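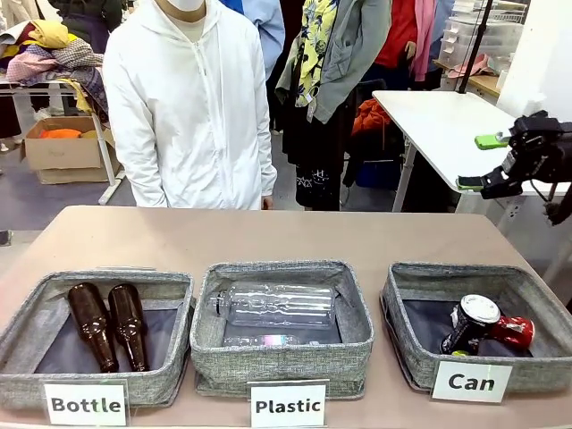
One early user wrote in to say that the Sorkico files were a pleasure to read but a misery to sort, and could we please explain why "tin," "can" and "metal container" sit in separate rows when any household would toss them together. Fair enough! The short reply is that Sorkico is a collection of wordings. We keep what the leaflet said, in the words the leaflet used, and leave the merging to you (there is a helper column for that, see further down).

Sorkico: the language of household recycling leaflets
Data card and readme
Last revised 19/06/2024

What you are getting

Sorkico is a set of 2425 short text entries copied out of recycling leaflets, bin stickers, calendar backs and fridge sheets handed out to homes in Clakolville, Bowen and Bovora. Each entry is one instruction or one item name, such as "rinse jars, lids off" or "no window glass." We started it out of plain curiosity about how differently three neighboring towns could talk about the same empty bottle, and it grew from there, mostly on rainy weekends.

It is a small collection and we are fond of it. If you teach writing, study local language, or have to produce a leaflet of your own and want to see how other people got themselves into knots, we think you'll enjoy poking around in it.

Files

entries.csv has all the wordings, one per row
leaflets.csv has one row for each leaflet, with town, paper size and year where printed
families.csv is the helper table that groups wordings by material
notes.txt holds our odds and ends, including a few arguments with ourselves

Columns in entries.csv

entry_id: a plain running number, with gaps where we removed duplicates
leaflet_id: matches leaflets.csv
town: Clakolville, Bowen or Bovora
wording: the text as printed, spelling mistakes and all
kind: item, instruction, warning or heading
family: our own grouping, one of glass, plastic, metal, paper, food, other
unsure: yes if we had trouble reading it or deciding on the family

About the family column

This is the part we go back and forth on, so please treat it as our opinion. Drink cartons went under paper, though the Bovora leaflets list them with plastic. Foil went under metal. "Bottle" all by itself was the real headache, as Bowen uses it for glass only and Clakolville uses it for anything with a neck. Where the leaflet made the meaning plain we followed the leaflet, and everywhere else we wrote "other" and put a yes in the unsure column.

How the text was copied

All of it was typed by hand. We tried scanning software on 20 leaflets and gave up, because the folded ones came out as soup. Line breaks were dropped, capital letters kept. Where a leaflet used a little drawing in place of a word, we typed [drawing] and left it at that. After the first pass we went back over nearly 20 percent of the rows against the paper copies, and what we fixed was mostly missing commas, plus one whole Bowen calendar that had been entered under Bovora. Sorry about that one, if you have the older file.

Things to watch out for

Bovora is overrepresented, since people there seem to keep everything in a kitchen drawer. Older leaflets often carry no year, and we have not guessed. The rules themselves may be long out of date, so please don't use Sorkico to decide what goes in your own bin this week! Your town office will know.

There are no names, street addresses or phone numbers in the wordings. Where a leaflet printed a contact line, we replaced it with [contact].

Using and sharing

Copy it, chop it up, print it on a tea towel if you like. We only ask that you mention Sorkico somewhere and say which revision you used. Corrections are very welcome, especially from anyone with Clakolville leaflets on the yellow paper, of which we have just the back page. Send the leaflet_id and the corrected wording, and we'll put it in the next revision, which we hope to have ready before the new Bowen calendars go out.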